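4.2 What people put down around a sandwich

I should say up front that this part of the study started as a side interest of mine. The main survey (Section 3) asked people what they eat at home in the middle of the day, and sandwiches won by a mile, so far so boring. But Matilde Figueiredo, who did most of the home visits in Rudavia with me, kept scribbling things in the margins of her forms. "Mustard on the left again." "Toaster still on table." By December she had more margin than form, and I asked her if we could make a proper section out of it. She said yes, as long as I did the typing.

So we went back through all 593 visit records and pulled out everything that had to do with the table itself. I don't mean the food so much as the stuff near it: the toaster, the drinks, the little dishes, the paper or cloth under the plate. We ended up with 3964 separate entries, and I coded the first batch myself at my kitchen table, with a sandwich, which felt right.

The first thing that struck me was how early the toaster turns up and how late it leaves. If a home had one and it wasn't built in or stuck behind the bread bin, it tended to come to the table and stay there through the meal, even when the bread in the sandwich was plain and untoasted. I asked people about this and got a lot of shrugs. One man told me the toaster was "for the second one," meaning the second sandwich, and I've come to think that's a very good answer! People lay the table for the meal they might have as well as the one in front of them.

Fillings were kept apart for the same reason, I think. Meat patties, sausages and the like very often sat on a plate of their own, usually toward the back, while the lettuce went straight into the bread. Parvaneh Ghaffari, who read an early draft of this section, pointed out that lettuce goes in early simply because it's the thing people have already washed and don't want back in the bag. I can't prove it from our records, but I do it too.

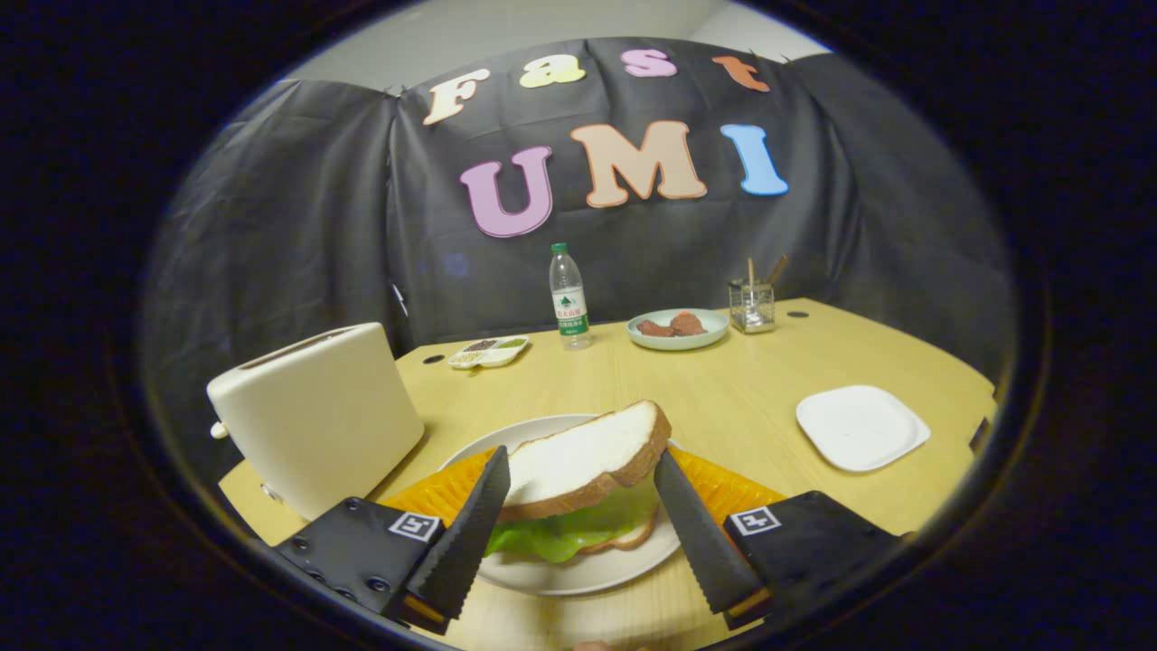

Then there are the condiments. We had a category on the form called "jar or bottle," and it was nearly useless, as a good many people had moved their sauces and pickles into small dishes before we ever sat down. Divided dishes were the favorite in the homes that did this. They take up hardly any room, you can pass them across, and you don't have four lids lying about. The Galtach visits were the ones where we saw them most, though Galtach was also where we were treated most like guests - so I'd be careful about reading that as an everyday habit.

Figure 2. A lunch setting with a lettuce sandwich on a round white plate over orange scalloped paper. A cream-colored toaster, a small divided dish of condiments, a plastic bottle with a green cap and a plate with two brown pieces of food share the table.

Drinks were easier to sort out. Bottled water stood on the table in its own bottle, label and all, and only 71 records mention a jug. I had expected more jugs, and I had even put a "jug material" box on the form (Matilde has not let me forget this box).

What I'd most like to follow up is the layer under the plate. Cloth mats were common, bare tabletop was common too, and then there were 30 records with some kind of paper, including the scalloped kind I think of as cake paper. My grandmother would only have brought that out for visitors. When I asked about it, though, several people said they used whatever was in the drawer, and one woman in Correia told me she liked a bit of color under white bread. I wrote that down word for word because I'd never once thought about the color of my own lunch.

We coded paper, cloth and bare table as one field, "under," and left the color out completely. That was my decision and I regret it. The paper forms do have color notes for some of the homes, and we've started typing those in using Zeltero, the same form software we used for the main survey. Until that's finished, the "under" field can only tell you whether something was there, and the comparison between towns in Section 4.3 leaves it out.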